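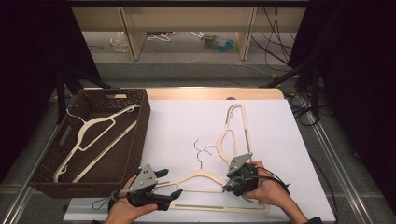

Does taking used clothes hangers back to the shop mean that fewer new ones are made?

The returns we followed give little reason to think so, and the figures usually quoted in support of such schemes measure something else.

4.2 What a returned hanger is counted as

Take-back schemes for hangers are generally judged by the number collected. A shopper drops a hanger into a bin by the till, the bin is emptied, and the contents are entered as "reused". The Plarkgate scheme, run for the shops by Skalar, described its results in these terms and reported a reuse rate of 100 per cent. We asked how the rate had been worked out. The answer was that every hanger leaving the shop floor by way of the bin was treated as reused at the moment of collection. On that definition the rate could not have been anything else, and it tells us only that the bins were emptied.

We therefore followed one month of returns from Plarkgate to the sorting unit at Sikham. In April the bins yielded 815 hangers. Of these, 20 went back on to a shop rail before the end of our study. The remainder were in storage, had been passed to a second dealer whose records we were not allowed to see, or had gone for shredding. We do not claim that the stored hangers will never be used. They may be. But a hanger in a crate in Sikham has not yet taken the place of a new one, and it seems odd to enter it in the accounts as though it had.

Three of the shops in the scheme placed orders for new hangers during the same month, and none of the orders was smaller than the one before it. A single month proves very little, and orders are often agreed well in advance. Still, if returns were doing the work claimed for them, this is the first place one would expect to see a sign of it.

4.3 Mixed materials

The second weak point is recycling, which the scheme offers as a fallback for anything that cannot be reused. Its published leaflet speaks of "plastic hangers" as if these were a single material. Many are not. A metal hook has to come out before the plastic can be ground down, and whether it does so easily depends on how it was fixed in the first place, a matter on which the leaflet is silent.

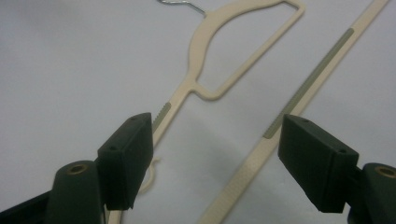
Figure 2. Cream-coloured plastic hanger with a wire hook, laid flat.

Staff at the sorting unit told us that hooks were pulled by hand when there was time. When there was not, the whole hanger went into general waste — an outcome that appears nowhere in the totals. We could not put a figure on how often this happened. The unit weighed its plastic after sorting but kept no record of what had been taken out beforehand, so any recycling rate drawn from its books begins from a total that already leaves out the failures. 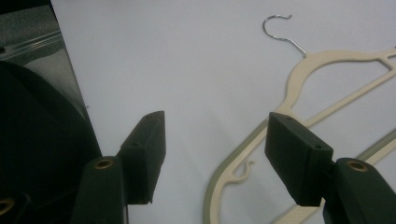 Covered hangers raise a further difficulty, and one that the schemes have been slow to admit. Shops like them for slippery fabrics, and households buy them in packs for the same purpose, so they arrive in the bins alongside the plain sort. The velvet-covered hanger shown here would be acceptable at Plarkgate under the rules printed on the bin, which ask only for "hangers of any type". Ertürk, the dry-cleaning firm that took part in the later stage of the study, would have turned it away at the counter. Its managers considered covered hangers unfit for a second customer and had no outlet for the material. We find the firm's refusal more useful than the open welcome. It kept the collection total down, but what remained in the total had some chance of being used again.

It has been put to us that strict rules discourage shoppers from bringing anything back at all. This may be true, although we found no test of it. The claim also assumes that a larger collection is better in itself, and that is the point in dispute. Until a scheme can show what happened to its hangers after sorting, and what its member shops bought in the same period, we would treat its collection figures as a record of deliveries to a warehouse.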